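May, bench notes, desktop teardown

Back on the old towers from the Trotby batch, and I'm glad to be out of the spreadsheet! Started with the fixture board, which I'd been meaning to look over since Mitali asked which holders we still use (all of them, as far as I know).
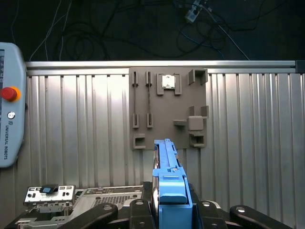 Fixture board on the wall panel: slot holders with the straps, U-bracket to the right.

Shahnaz wants a label on each holder. Fine by me, but small ones please.

Then the tower itself. Lay it on its side, side panel off and put away somewhere you won't kneel on it. The drives in these sit in blue plastic carriers, and the carrier wants to go into the cage straight. Come in at a tilt and you have to level it before you push, or it binds (ask Gerardo about unit 28).
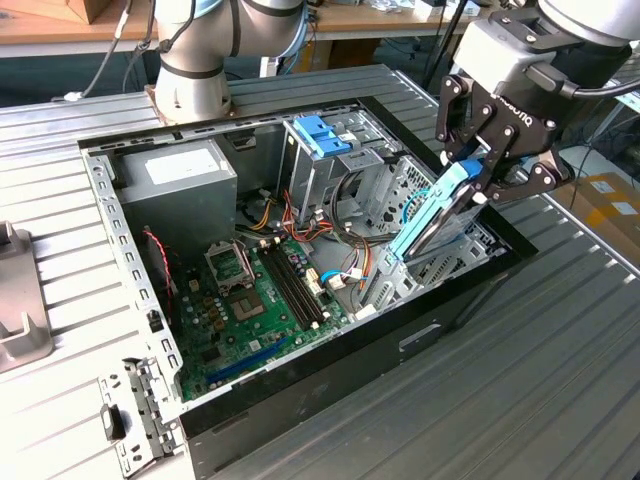

Cables and board

SATA data is the flat light blue one, power is the red, yellow and black bundle just below it. I like to do data first, there's more room for fingers.

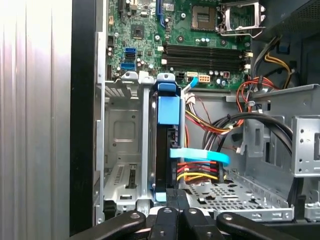
Memory and processors get logged separately, so don't go hunting for them in the drive box. Jahangir has the sheet, and unit 95 is still missing its line. Also we need more small bags, I took the last 4.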